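Section 2: Getting the rods ready

Okay, you've got the Undside stand out of its box and the base is sitting level (if it isn't, go back to Section 1, because a wobbly base will drive you up the wall later). Now for my favorite part, the rods! I'm Lowri Bellis, I've put together more of these than I'd like to admit, and this is the way I do it at home in Ploldale.

You'll want a soft dry cloth, a second cloth that you don't mind getting damp, and a drop of dish soap. Skip anything gritty. I once went at a rod with scouring powder and I still have that rod, dull end and all, at the back of the hall closet.

Before you open the rod packet, pick your work surface. I like something plain and white. Little rings and washers show up right away against it, and so does any grit you've wiped off. Wipe it down and let it dry. 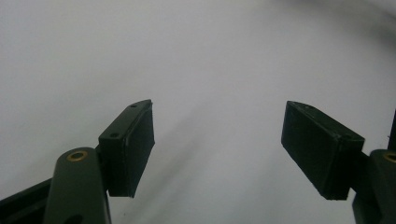
Good light helps too. I work near the window in the afternoon, but a desk lamp is fine, and you can move it from side to side to catch smears on the shiny parts.

1. Open the packet at the short end and let the rods slide out slowly. They roll! Tuck a folded towel along the side of the table that slopes (every table slopes, I'm convinced of it).

2. Peel off the paper sleeve. If the glue leaves a sticky patch, rub it with the damp cloth and a little soap, then dry it straight away.

3. Polish the chrome with the dry cloth. Go lengthwise, long easy strokes, and turn the cloth over when it starts to drag.

4. Do the collar next. Dust loves to sit between the raised rings, so fold a corner of the cloth over your fingernail and run it around each groove.

Note: My friend Feven Gashaw uses an old toothbrush on the collar. Works great as long as the bristles are soft.

5. Wipe the black part with the damp cloth only, no polish. Polish leaves cloudy streaks on the matte finish and they take forever to get off.

Caution: Don't grip the rod with pliers to pull off a stubborn sleeve. Soak the sleeve in warm soapy water for a few minutes and it'll come away by hand.

6. Get each rod the right way up before you go near the base. Chrome at the top, ridged collar where the two finishes meet, black below, and the rounded tip pointing down. I check this every single time, and I've still managed to put one in upside down.

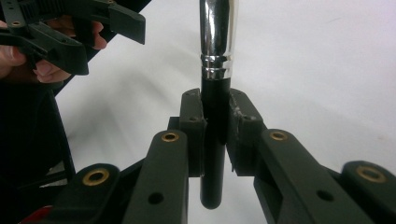 7. Lower the rod straight into its socket. It should go in with a gentle push. If it sticks, lift it out, check the socket for crumbs of packing foam, and try again.

8. Give it a quarter turn to the right until it stops. Don't force it past that. Then do the next one the same way, working from the back of the base toward you.

Note: If you have the older Arkmont base, there's no quarter turn. Push down until the rod sits flush and go on to Section 3, where we put the shelf on.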